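Forum: Simulation & Planung
Thema: Planer driftet in der Sim, Handkamera sieht nur Boden

kabelsalat51
Skanier läuft bei mir jetzt mit zwei Armen in der Sim. Die Handkamera liefert Bilder, die Wahrnehmung liefert Posen, und die Posen sind Unsinn. Der Tracker klammert sich an irgendwelche Gitterlinien und meldet mir stolz 935 Merkmale. 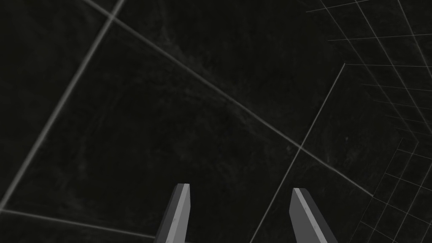
Konfidenz übrigens durchgehend bei Maximum. So selbstbewusst wäre ich auch gern mal.

m_swai
Gitter ist Gift für Feature-Matching, jede Kreuzung sieht aus wie die nächste. Textur tauschen, fertig.
Mwajuma

regelkreisler
Widerspruch. Wer die Textur tauscht, versteckt den Fehler bis zum echten Labor. Nimm die Kinematik als Prior und lass die Kamera nur korrigieren.

m_swai
Kann man machen. Dauert halt bis September.

kabelsalat51
Habe beides probiert, Prior an, Schwelle auf 400. Die Pose hält jetzt, dafür plant Ostell den rechten Arm gern sehr dicht am Bildschirm entlang.
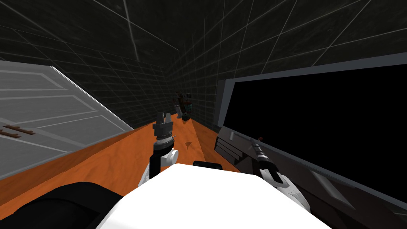

Sicherheitsabstand steht auf 160 mm, was der Planer offenbar als Meinung auffasst – Kollisionswarnung gab es keine.

regelkreisler
Gilt der Abstand für die Finger oder nur für die Armglieder? Bei mir war der Greifer in der Kollisionsgruppe schlicht nicht drin.

kabelsalat51
Nur Armglieder. Ich geh mich schämen und melde mich Dienstag.

m_swai
Und die Textur tauschst du trotzdem.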